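Finished Zoia Vakulenko's book on the Carndale ferry loss last night. Posting a few notes while it's fresh.

It covers one winter crossing in 1943 and the 20 men of a coastal artillery unit who were aboard. Most naval histories give it a paragraph. She gives it the whole book.

The first 3 chapters are slow. Lots on how the unit was raised at Arnow, who enlisted with whose brother, what they were paid. Stick with it. You need the names later.

Best section is the inquiry. The harbour master's log and the skipper's statement don't agree on the departure time, and she prints both in full so you can judge for yourself. 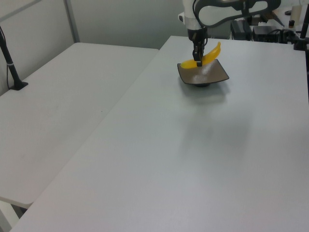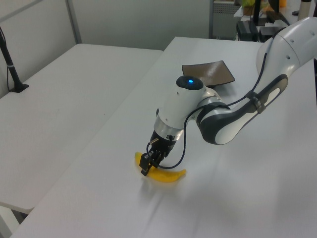 She also got hold of letters from Illia Onyshchenko, a signaller who missed the boat with a bad tooth. He wrote to 4 of the families after the war. Two wrote back.

Complaints: the maps are too small, and the one of the channel has no scale. The index skips the appendices. I found the weather reports by flipping pages.

Publisher is Ustier. Paperback is due in February. My library had the hardcover, filed under local history, so check there if it isn't with the war books.

If you've read Kravchuk on the coastal batteries, chapter 5 disagrees with it on the gun positions. I think she has the better evidence. Going back to reread that part tonight.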